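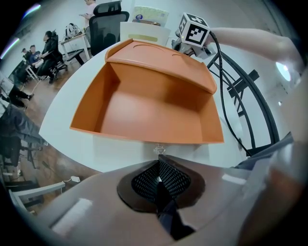 Lecture 6: Learning from hand-held gripper demonstrations

Notes by Dwynwen Prydderch, with the practical sheet by Arben Perić

Last time we looked at teleoperation, where a person drives a real arm and we record what the arm does. It works, but it is slow and you need the arm! Today's method takes the robot out of the recording altogether. A person holds a gripper in each hand, does the task at an ordinary table, and we keep the video and the motion of the two tools. Later on, a policy trained on those recordings drives a pair of arms fitted with the same fingers.

I love this method, and I'll try to show you why. Please read the Indent paper before the practical, especially the part on time alignment (skip the appendix on the first pass).

6.1 What gets recorded

Each demonstration, or episode, is a set of streams:

wide-angle video from the camera on each gripper
the position and rotation of each gripper over time
the opening between the fingers

The camera rides with the hand, so the fingers stay near the bottom of the view and the world moves around them. That takes some getting used to. Straight table edges come out curved, and a plain box looks as if it has been pulled out at the sides. Leave it that way. Students always want to flatten the video first, and when you do that you throw away the outer part of the view, where the other hand usually is.

6.2 Knowing where the hands are

For a two-handed task we need both tools in one shared set of coordinates. On our grippers there is a cube on top with ArUco patterns printed on its faces. A marker of known size, seen by a calibrated camera, gives you its position and rotation relative to that camera. With a cube, you can turn your wrist quite a long way and still have a face showing.

Between sightings we lean on visual-inertial tracking, which is smooth but drifts. The marker readings are jumpy but don't drift. Put the two together with a filter and you get something rather lovely - have a look at the plots from Nasonholm in the shared folder, where the fused path lies almost on top of the reference.

One warning. A flat marker seen straight on from far away can flip between two possible rotations. If a wrist seems to snap over and back within a few readings, suspect this before you suspect the person.

6.3 From recordings to a policy

Write o for the recent images and gripper openings, and a for the next stretch of motion. We train a network to give a from o. Two choices matter more than the rest.

First, actions are relative to where the gripper is now. A table pushed a little to the left then changes nothing, and the policy has no need of a world origin when it runs.

Second, the network predicts a short run of motion in one go. Single-step prediction tends to dither, especially where people paused during the recording. Try both in the practical and watch the difference, it's striking!

6.4 The Živković result

The question here was simple: given a fixed number of episodes, should you record them all in one tidy room or spread them over many untidy ones? The group trained one policy on 3000 episodes from a single bench and another on the same number spread across 85 rooms, with people, chairs, coats and cables left wherever they were. Each was then given 200 trials in rooms neither had seen. The spread-out set won clearly, and the gap was widest when the lighting was poor.

What I find so exciting is that the network was the same in both cases. All the gain came from where people stood when they recorded. So when you plan your own collection, move before you repeat.

6.5 Practical: opening and filling a box

Work in pairs. One records, one keeps the log.

1. Start the Stisora recorder and check that both streams show the same clock.
2. Turn each gripper slowly so that every side of its cube passes in front of the other camera.
3. Set the box down, rest both grippers beside it, and start the episode.
4. Do the task at a normal speed. If you fumble, carry on and fix it, then mark the episode "recovered" in the log.
5. Shift the box and your own feet before the next one.

Keep the recovered episodes. Compare a policy trained with them against one trained without, and bring your plots to the January session. Arben is in the lab until 5 pm if the clocks won't line up.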